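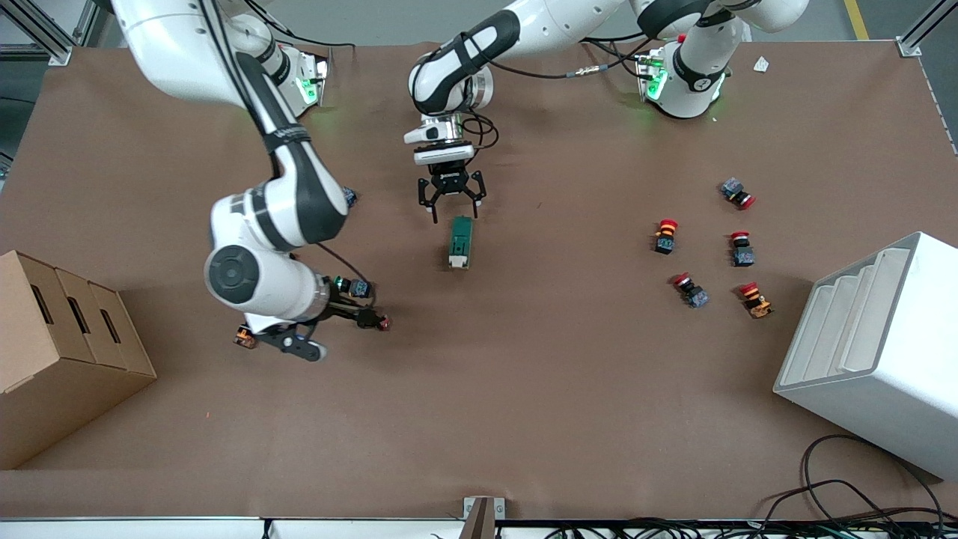

Small component sorting (also bench sorting, parts picking, or at Studetwood "the tip-out") is the job of separating mixed electronic and electromechanical parts by type, size or condition before they're stored, tested or thrown out. Done in repair shops, school labs, surplus dealers and a lot of home garages. Usually the first step after teardown and the last before binning.

Background

Mixed lots are the normal starting point. Parts pulled from old equipment, leftovers from a build, drawers emptied when a shop closes. The surplus store Jimden, which sold by the pound out of the town of Vitow, was known locally for selling unsorted tubs, and a good part of what's written down about the practice comes from handouts given away at its counter. The longest of these, a stapled booklet known as the Núñez sheet, listed 2,267 part types with a one-line note on each. Later printings dropped the rarer ones.

Work surface

A large flat top is preferred, one plain color, no pattern. Brown and gray are both common. White shows dirt but hides pale plastic and small white connector ends. Very dark tops hide black parts, and black parts are most of what there is. Some sorters lay down a mat with a raised rim so things don't roll off. Others hate the rim as it gets in the way of the forearm.

Parts are spread out with space between them. Piling is the usual beginner mistake. With a gap on every side a part can be gripped by its body, and the legs or contacts stay straight.

Sorting by color

Color is the quick first pass, not a reliable one. Housings come in blue, black, red, orange, green and so on, and makers don't agree on what any of it means. Two blocks in the same blue can be completely different inside. Still, most people start this way, it breaks up a lot fast and makes the odd pieces stand out.

Two-color parts are a known nuisance. A black part with a red or orange section may go in either pile depending on which way up it landed. The Núñez sheet says to go by the larger area of color. Studetwood goes by the color of the top. Either works if everybody at the bench does the same.

Sorting by shape

Second pass. Blocks, long parts, flat parts, anything round. Long narrow parts are usually turned to lie the same direction so the ends can be compared. Position on the bench matters less than people think, but parts lined up one way are quicker to check.

Handling

Grip on the widest pair of flat sides. Come straight down from above, close lightly, lift straight up. Dragging a part along the top scratches the underside and can bend pins. Parts with a connector at one end are held near the middle, never by the connector.

Static is a concern with bare boards and anything with exposed chips. Less so for switches, terminal blocks, plain housings. Shops that handle both usually treat everything as sensitive and skip the argument.

One part at a time is the rule. Two-handed sorting, with each hand working its own side of the table, is faster once learned but needs an agreed middle line or the hands end up going for the same peice.

Bins and labels

The standard Studetwood cabinet has 24 drawers, enough for a small shop. Labels go on the front of the drawer with a sample part taped beside it. Lots of over 100 of one type get bagged instead and kept on a lower shelf. A "don't know" drawer is allowed, emptied every April. In practice it is emptied when it won't close.

Condition

Cracked housings, missing covers and bent contacts are set aside in the first pass if noticed. Most aren't. Real testing comes later and is outside the scope of this article, see Bench testing.

Terms

Tip-out: emptying a mixed lot onto the table.
Stray: a part with no match in the lot.
Half-and-half: any part in two colors.
Runner: a long part, usually laid end to end with others.
Floor stock: parts that have rolled off and not been found yet

See also

Teardown
Bench testing
Drawer cabinet
Surplus electronics

Last edited July 21, 2022. Section on labels needs sources, and the Vitow paragraph should probaly be split off.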